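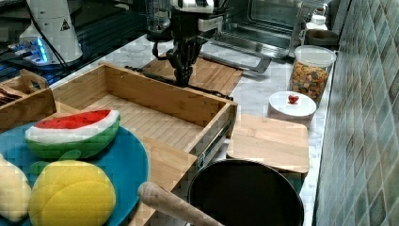 4.2 Comparing the hands on the kitchen bench

Figure 3. The multi-fingered hand above the board behind the open drawer, fingers slightly curled and not in contact. The exposed slide rail runs along the right side of the drawer.

The second set of trials put both end effectors on the same arm and asked them to do the same dull jobs. The first, which we call Nuchit, is a parallel gripper with two flat fingers and very little to go wrong. The second, Gumo, is the multi-fingered hand of Figure 3, with a great deal to go wrong and the enthusiasm to try most of it. Both were driven by the Tanmont controller described in Section 3, with the same speed limits and the same camera calibration. Neither was allowed a practice run on the day, although Gumo was allowed a restart, and used it.

We chose a kitchen layout for the bench because reviewers of our earlier work at Lorkport observed, fairly, that a robot which can only pick up grey cubes will have a limited social life. The props include soft toy food, a rolling pin, a black pot and a lid laid flat on the counter. Each hand attempted 40 grasps, spread over soft items, hard items and drawer pulls. A grasp counted as a success if the object was lifted clear and held for six seconds. A drawer pull counted if the drawer travelled its full length and the arm did not go with it.

On hard items the two hands were hard to tell apart. The rolling pin favoured Nuchit, whose flat fingers closed on it squarely. Gumo wrapped the pin with more fingers than the task called for and then spent some time deciding which of them to let go first. Releases of this kind were scored as successes, since our rules said nothing about dignity.

Soft items told a different story. The plush watermelon slice deforms under Nuchit's fingers and tends to swing about the contact line, so that a secure grasp at pick-up became a loose one on the way over. Gumo spread the load and held the slice level. It also coped better with the plush yellow fruit, provided the approach came from straight above. Approaches from the side caught the fabric leaves, and the controller, which has no opinion on leaves, reported a firm hold on the fruit.

The drawer was the least kind of the three tests. Its tall sides leave little room for a hand with knuckles, and a wrist posture that is comfortable over the counter is less so beside a metal rail. We therefore added a hover pose above the board behind the drawer, with the fingers slightly curled, as a common starting point for Gumo. This removed most of the early contacts with the drawer side and added up to 13 seconds to each attempt. Nuchit needed no such pose and was started from wherever it happened to be.

Cable routing deserves a mention, having cost us more time than the grasp planner. Gumo's cable must leave enough slack for the wrist to turn -- too little and the last joint stalls, too much and the loop finds something to hook. We settled on a single loop to one side of the wrist and limited wrist rotation to 50 degrees either way. The limit was kept for Nuchit as well, so that neither hand could blame it.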